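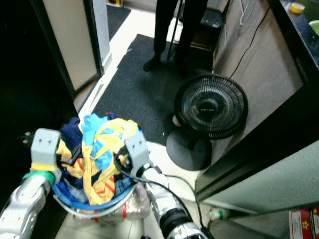

*by Gumthorpe*

# Swapping the cushions and foam on your earmuffs

I love a job that takes nine minutes and makes old gear feel brand new, and putting fresh cushions on a pair of earmuffs is one of the best. If yours have started to feel stiff, or the table saw seems louder than it used to, start with the cushions. They harden with sweat and skin oil, and once they crack they stop sealing against your head.

I'm working on a pair of Trodska over-the-head muffs, but most snap-in cushions come off much the same way. Check the sheet that came with yours before you pull on anything!

## What you need

- A hygiene kit made for your exact model (two cushions, two foam inserts)
- Mild dish soap and lukewarm water
- A soft cloth and an old toothbrush
- A dry towel to work on

Please don't buy a kit just because it looks the right shape. The noise rating on the box was measured with the original parts, and a cushion that almost fits can leave a gap you'll never see.

## Take off the old cushions

Hold one cup in your palm with the cushion facing up. Work your fingertips under the inner edge of the cushion, right where it meets the plastic, and pull straight up. It'll resist, then pop. Go around a little at a time if it's stubborn. Skip the screwdriver, as a scratched rim won't hold the new cushion as well.

Lift out the foam. Note which way it was sitting, especially if one side is shaped or there's a thin plastic disk behind it. That disk goes back in.

## Clean the cups

Wipe the inside with a damp cloth and a drop of soap. The toothbrush is great for the groove where the cushion snaps in (you'll be amazed at what lives in there). Wipe again with plain water, then let everything air dry completely. No solvents, no alcohol unless the maker says it's fine, and keep the cups away from heaters.

Electronic muffs need more care. Take the batteries out first and keep water away from the microphones.

## Fit the new parts

1. Lay the foam in the cup and tuck its edges under the rim so it lies flat.
2. Line up the cushion with the cup. Many are slightly oval, so find the long side first.
3. Press at 4 points, top, bottom, left and right, until each one clicks.
4. Run your thumb all the way around. Any spot that gives needs another push.
5. Do the other cup.

## Check the fit

Put the muffs on with your hair pushed back and the band sitting on top of your head. Both ears should be fully inside the cups. Turn on something steady, like a shop fan, and press the cups gently inward. If the fan gets a lot quieter when you press, the seal isn't there yet. Look for a folded cushion edge, a cap underneath, or thick glasses temples. A stretched band can do it too, and new cushions won't fix that.

I write the date inside the band with a paint marker, and mine currently reads Mar 12, 2025. I change cushions after around 400 hours of wear, or sooner if they feel hard or show a crack.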